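Preltora Historic Vehicle Club
Pre-Event Vehicle Inspection Checklist with Inspector's Comments
Inspecting officer: Bríd Kinsella
Entrant: Liam Ó Briain
Vehicle: two-door saloon, engine rebuilt by Baidoo
Month of inspection: November

1. Tyres and wheels
Tread depth: Pass
Sidewalls: Pass, with comment
Wheel nuts: Pass
Comment: Fine cracking was noted on the nearside rear sidewall. The tyre may be used for this event. It must be replaced before the entrant applies for the spring run.

2. Brakes
Pedal travel: Pass
Handbrake: Fail at first inspection, pass on re-test
Fluid level and hoses: Pass
Comment: The handbrake did not hold on the test slope. The cable was adjusted by the entrant and the re-test was carried out by Niamh Carroll.

3. Steering and suspension
Free play at wheel rim: Pass
Ball joints and gaiters: Pass
Comment: None.

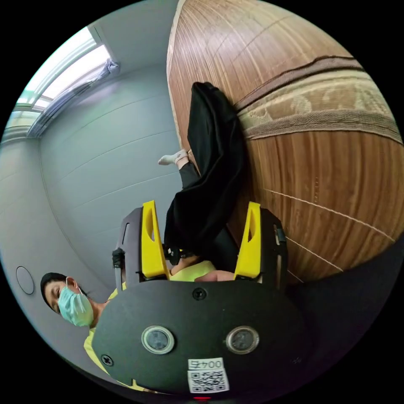

4. Fuel system
Tank and filler cap: Pass
Flexible lines: Advisory
Comment: The flexible line at the pump is hardening at one end. Entrants are reminded that lines must be replaced every 2 years or 2,000 miles, whichever comes first. The last recorded change was 480 miles ago, but the record carries no date. The entrant is to supply a receipt to Bernadette Corrigan at the entries desk.

5. Electrical
Battery clamp: Pass
Headlamps, dip and main: Pass
Brake lamps: Pass
Indicators: Not fitted when new; hand signals accepted
Comment: Battery master switch is not labelled. A label is to be fixed before the start.

6. Safety equipment
Fire extinguisher: Pass
Warning triangle: Not presented
Seat belts: Pass
Comment: The triangle must be shown at signing-on. Vehicles without one will not be issued with a route book.

Result: Conditional pass. Items 5 and 6 are to be cleared by 8.30 a.m. on the day of the run. Appeals should be addressed to Daranee Meesuk, Chief Scrutineer.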